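CHAPTER 5
Keeping Food: Moisture, Air and Time

Before you begin

Make a list of ten foods kept in your home. Beside each one, write where it is stored and what it is stored in. Keep the list, as you will need it again in Section 5.3.

Bread left out overnight goes hard on the cut side. A biscuit left beside it goes soft. Both have been in the same room for the same number of hours, yet one has lost water and the other has gained it. This chapter looks at why that happens and at the ways households and shops have dealt with it.

Food begins to change from the moment it is picked, baked or killed. Some of the changes are caused by living things, mainly bacteria, yeasts and moulds. Others are chemical. Fats react with oxygen and develop a stale, paint-like smell, and cut apples turn brown. A third group is physical, and the movement of water into or out of food is the most common of these.

In the town of Murkcombe, the baker Corina Lungu kept a daybook in which she recorded every loaf that came back to the shop unsold. In one April she baked 782 loaves and 113 were returned. Most of the returned loaves were not mouldy. They had gone stale, and her customers would not pay full price for them. She sold them cheaply for toast and breadcrumbs.

Staling is often taken to be the same as drying out, but a loaf can go stale without losing any water. As bread cools, the starch in it slowly returns to a firmer form. The change is faster in a refrigerator than on a kitchen bench, and it nearly stops in a freezer. Warming the bread reverses part of it, so an old slice can be pleasant once toasted. 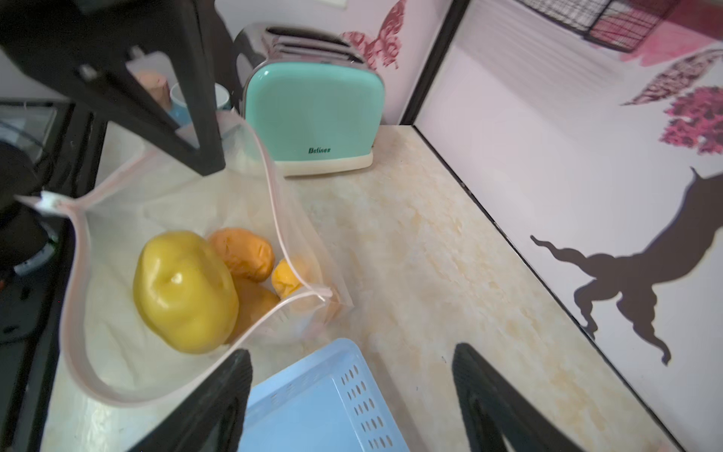 Figure 5.1 An open zipper bag and a toaster on a kitchen counter.

Packaging works by controlling what gets in and what gets out. Glass and metal let almost nothing through. Paper lets water vapour pass freely, so a crusty loaf stays crisp in a paper bag but dries quickly. Plastic film holds most of the vapour in. The crumb stays soft for longer, the crust loses its crackle, and mould has the damp surface it needs to grow.

In this chapter you will learn to:

explain the difference between staling, drying and spoilage
describe how water moves between a food and the air around it
compare paper, plastic, glass and metal as packaging materials
plan and carry out a fair test on the storage of bread

Key words: humidity, mould, oxidation, retrogradation, vapour

5.1 Water in food

Weigh a fresh slice of bread and write down its mass. Leave the slice on a wire rack and weigh it again after one hour, four hours and a full day. A class at Gerlach Secondary College started with a slice cut from an unsliced loaf and kept it away from windows and heaters. Record your results in a table like the one on the next page, then plot mass against time.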